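두스타 생활소식 | 살림 코너
2021년 12월 23일

서랍 앞에서 겸손해지는 계절

연말이 되면 사무실 사람들은 두 부류로 나뉩니다. 정리를 하는 사람과, 정리함을 사는 사람입니다. 저는 오랫동안 후자였습니다. 루다 매장에 갈 때마다 수납장을 하나씩 들고 나왔고, 집에 와서는 그 수납장을 둘 자리를 만드느라 다른 수납장을 베란다로 내보냈습니다. 베란다에는 이제 빨래를 널 자리가 없습니다.

지난 호에 '책상 위 잡동사니, 어디까지 참아 보셨습니까'라는 설문을 실었더니 답장이 272통 왔습니다. 소식지를 받아 보시는 분이 2613명이니 열에 한 분쯤은 책상을 보며 한숨을 쉬다가 마침 저희 메일을 여신 모양입니다. 가장 많이 나온 하소연은 작은 물건이었습니다. 큰 물건은 발에 걸리기라도 하니 언젠가는 치우는데, 손가락만 한 것들은 서랍 안쪽으로 들어가 몇 년씩 조용히 삽니다. 어느 분은 서랍에서 건전지 14개를 찾았는데 어느 것이 새것인지 몰라 전부 도로 넣으셨다고 합니다. 그 마음 압니다. 저도 그렇게 넣어 둔 서랍이 있습니다.

그래서 이번 호에서는 앞이 트인 단 선반 이야기를 하려고 합니다. 서랍처럼 닫아 놓고 잊어버리는 재미는 없습니다. 대신 안에 뭐가 있는지 모른 척하기가 어렵습니다. 단이 계단처럼 나뉘어 있으면 뒤에 놓인 물건이 앞 물건에 파묻히는 일도 덜합니다.
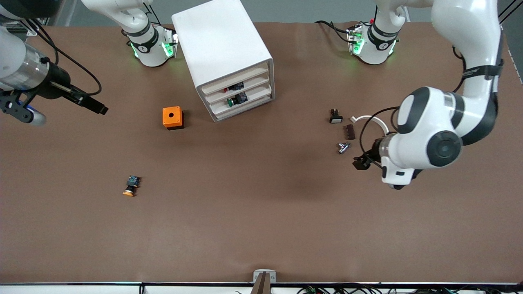

앞이 트인 흰색 수납장. 가운데 단에는 끝이 빨간 것, 맨 아랫단에는 끝이 초록색인 것.

한 단에 하나씩이라니 사치스럽다고 하실지 모르겠습니다. 저도 처음에는 빈자리가 아까워서 손이 근질거렸습니다. 하지만 빈자리를 남겨 두는 것도 수납의 일부라고 우스티에르 살림교실 교재 첫 장에 적혀 있고, 저는 그 교재를 사서 첫 장까지 읽었습니다.

색으로 자리를 정하는 방법도 권해 드립니다. 까만 물건끼리 모아 두면 급할 때 꼭 엉뚱한 것을 집게 됩니다. 끝에 색이 있는 물건이라면 색이 보이는 쪽을 모두 같은 방향으로 두세요. 색이 없으면 테이프를 조금 감아 주면 됩니다. 이름표까지 붙이면 더 좋겠지만, 이름표를 만들다가 저녁이 다 가고 정작 물건은 바닥에 남는 경우를 저는 우리 집에서 여러 번 보았습니다.

넣기 전에는 넓은 상판에 한 번 다 꺼내 놓으시기 바랍니다. 식탁도 괜찮습니다. 다만 밥때 직전에 시작하지는 마세요. 분야릿 거리 쪽 독자 한 분은 꺼내 놓은 채로 닷새를 지내셨고, 그동안 식구들이 거실 바닥에서 밥을 먹었다고 합니다. 의외로 다들 좋아해서 식탁을 언제 비울지는 아직 미정이라고 하십니다.

서랍을 비우다가 정체를 모르겠는 부품이 나오면 바로 버리지 말고 상자 하나에 모아 1월 말까지만 두세요. 버린 다음 날 어느 가전의 뚜껑이었는지 떠오르는 것이 보통입니다. 기한이 지나면 상자째 내보내고, 상자를 다시 열어 보지 않는 것이 요령입니다. 저는 올해도 열어 보았습니다.

다음 호 주제는 '베란다로 간 수납장'입니다. 사연은 5줄 이내로 이 메일에 답장해 주세요. 더 길어도 읽기는 합니다.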